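How to Clean Greasy Wood Cabinet Doors

Kitchen doors collect a thin film of cooking grease, and plain water will not move it. Set aside 90 minutes for a full kitchen.

Mix 4 drops of dish soap into 300 ml of warm water. Wring the cloth out well and wipe with the grain.

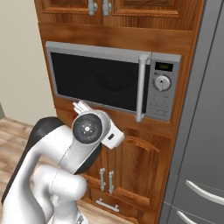
Grease builds up fastest near heat and where hands go. Start at the top and work down so drips land on parts you have not cleaned yet. On raised-panel doors with a beveled trim, like the upper pair over the microwave, run a soft toothbrush along the edges. Wipe the handles last.

Rinse with a second damp cloth and dry each door right away.

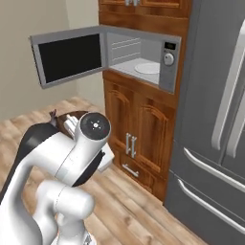
For sticky spots that remain, make a paste of baking soda and water, leave it on for 10 minutes, then wipe it off. Test it inside a door first. Finish with a light coat of Treva wood oil and buff until no residue comes off on the cloth.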